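Search this site
Type and hit enter

Four goals and a very long drive home

Last updated: 12 January 2024

So I finally got to see Delus play away, which I've been promising myself since I was old enough to buy my own ticket. The ground at Bredard holds next to nothing on the away side, they gave us 247 seats, and I swear every one of them had somebody standing on it by halftime.

We lost 4-0. Let's get that out of the way!

I went with Elba Painemal, who drives faster than I'd like and talks the whole way, and we were still looking for parking when the first one went in. We heard the roar from two streets over and she just looked at me and turned the radio off. By the time we found our row it was two, a header from a corner that our center backs watched like it was on TV.

The thing is, we weren't that bad for the half hour after that. Núñez had the ball a lot on the left (he's so good when he stops trying to beat the same guy twice) and he put in one low cross that rolled right along the goal line with no one there to touch it. I had both hands on my head. If that goes in it's 2-1 and maybe I'm writing a different post.

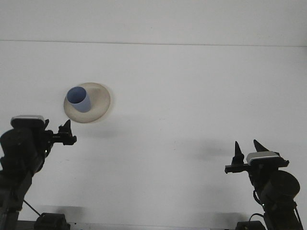
Then Sekiguchi went off. I've gone on about Toshio Sekiguchi here before, so I'll keep it short, but when he's sitting in front of the defense we look like a team, and when he isn't we look like people who met in the parking lot. He pulled up holding the back of his leg, and the third goal came straight through the space he'd left. The fourth was a penalty. Soft, if you ask me, but I was at the far end and I'd have said that anyway.

What I did love was the singing. It started up at 3-0, one of the old November songs from the promotion year, and it kept going right through the final whistle and out onto the street. A couple of the players came over to clap us. Most of them didn't, and I'm still a bit sore about that - it was a 344 mile round trip and I'd paid 50 bucks for the ticket.

Next up is Pludevora at home. They haven't won on the road all season, so naturally I'm terrified. I'd start the kid in midfield if Sekiguchi isn't fit, and I'd leave Núñez exactly where he is. Elba wants two up front. We argued over it all the way back and she missed our exit.

4 comments
50 shares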